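Gripper closes too early on soft things – current limit or finger shape?

Workshop help > Small arms and grippers
Asked by Wakis, in October

Hello all. I am building a small arm at home for picking light things from the kitchen worktop and putting them in a box. The arm is from a Garley kit, second hand, and the gripper I made myself with curved fingers. The wrist camera looks down past one finger.

With hard things I have no trouble. It takes a bottle cap or a wooden block almost every time. With soft things (folded cloth, a paper towel, a sock) it stops before it has a real hold. The servo reports that it has reached the current limit, the arm lifts, and the cloth stays on the worktop or hangs by one corner and then falls.

What I have tried until now:

Current limit raised from 197 to 227 in the settings. A little better with cloth, but the servo becomes hot after 15 minutes.
Closing speed reduced to half. No difference that I can see.
Rubber from an old bicycle tube glued inside the fingers. It helped for one evening, then the glue let go.

My question is whether I should continue with the current limit or make new fingers. I would like to keep the same servo, as I have already paid for two.

Dundance
Make new fingers. I had the same with mine, curved ones are for round things. Flat ones with some foam and you are done. Also 227 is too high for a small servo if it holds for long, you will burn it.

Upadhyay
I would not throw away the curved fingers yet. I think you have two problems and they look like one.

The first is the current limit. When the fingers begin to move there is a short peak in the current, and if your program reads the value at that moment it believes that it has touched something. Please ignore the reading for the first 400 milliseconds of closing and only then compare it with the limit. After this change I could go back to 197 on my own arm, and the servo stayed cool enough to touch. If your fingers need less time than this to close completely, make the closing slower first. Perhaps this is also why your half speed alone changed nothing: the peak was still there.

The second is the height. A curved finger meets a flat cloth only with its lower rim. If the rim is a few millimetres too high, it slides over the folds and takes only the top one. Go down until the rim just touches the worktop, then raise by the thickness of one sheet of card, and save that height as your zero. I do this again each time I take the fingers off, because the screws never go back to exactly the same place.

For practice I use a crumpled piece of white material with a grey block close to it, so that the finger has to come down beside something hard without pushing it. If it can do that, a sock on an open worktop is easy. My worktop is pale and full of small specks, and with strong light from one side the camera picture is very bright there and almost black under the finger. If you use the camera to find the edge of the cloth, fix the exposure by hand. The automatic one changes when the finger comes into view, and then the edge jumps.
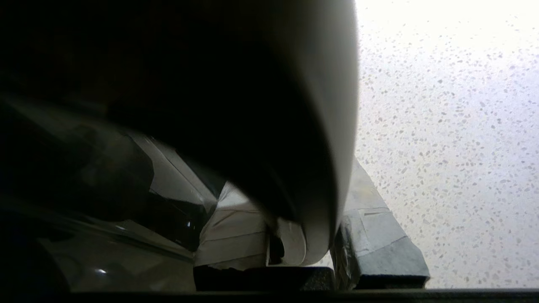 Wakis wrote back that the 400 milliseconds made the biggest difference, and that the fingers had been too high as well, by more than the card. The limit is at 197 again. The sock is still dropped sometimes when it is lying flat, and the next thing to try is a strip of thin foam on the lower rim only, held with double-sided tape – no more glue.

Dundance
Ok good, but wipe the rim with alcohol before the tape or it comes off the same as the rubber. And I still say flat fingers for socks.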